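Hi Ambros,

Quick June update on Pirlow, and it's a mixed bag! We got through 1,244 of the 3,000 simulated kitchen runs you're paying for, and then the left hand started closing late. The arm would arrive over the placemat, the fingers would shut on air, and the log still said "grasped". Ugh.

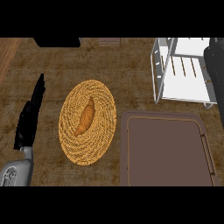 I've pulled 855 runs out of the count until we've rechecked them. Berrada thinks it's a timing bug in the hand controller (I agree), and we have a patch on test now. I'll need 8 extra days, please. Next batch starts Monday if the patch holds.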